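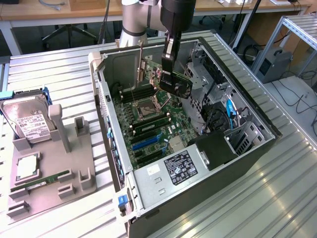 Bronisława Śliwiński took the opposite view in her written reply to the first draft of this section: a blue latch tells you where to put your thumb, but it does not tell you what has to come out first, and the second question is the one that costs time on a repair bench. We have kept her distinction. In what follows, "marking" means any color or shape that shows a part is meant to be handled, and "order" means the sequence in which parts can be reached.

Figure 2. Open desktop tower. First view: the case on its side, with an expansion card and its fan just above the motherboard. The CPU socket is empty, and a CPU and a 3.5-inch hard disk are in the parts tray to the left. Second view: expansion-slot latches at the rear of the case.

4.2 Marked parts and order of access

The work orders from the Ratham and Bristville shops cover 1,696 desktop machines. Of these, 1,429 had at least one internal part that the manufacturer had marked by color. Blue was the usual choice in the machines we looked at. In the tower in Figure 2 it appears on the slot latches and on the rails attached to the sides of the hard disk, but also on one of the two PCIe slots seen in the first view and on a SATA cable that loops through the drive cage. A person new to the bench may reasonably take all of these to mean the same thing.

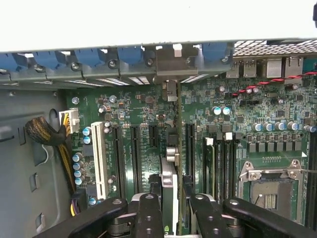
Bożena Kaczmarczyk
Plesley Repair Study, working text, Wed 25 September

Slot latches were the clearest case. Technicians found them quickly, and very few asked what they were for. The trouble came with covers that also carried a screw, as the ones in the second view of Figure 2 do. Some technicians worked the latch first and then looked for what was still holding the cover. Others took the screw out first on every machine, whether it mattered or not.

Cables were a separate problem. They are seldom marked for handling, and they lie across parts that are. In the second view a twisted red and black pair runs over the upper part of the motherboard, just below the network ports. Technicians at Ratham moved pairs like this aside by hand and left them connected. At Bristville the habit was to unplug them and note the header on tape - slower, but it left the board clear.

We coded each removal as direct (nothing else moved), shifted (something pushed aside) or staged (something else taken out first). Memory modules were mostly direct. Expansion cards were mostly shifted. Drives varied too much from case to case to be grouped, and we report them separately in Section 4.3, together with the October visits to the Borkowska shop.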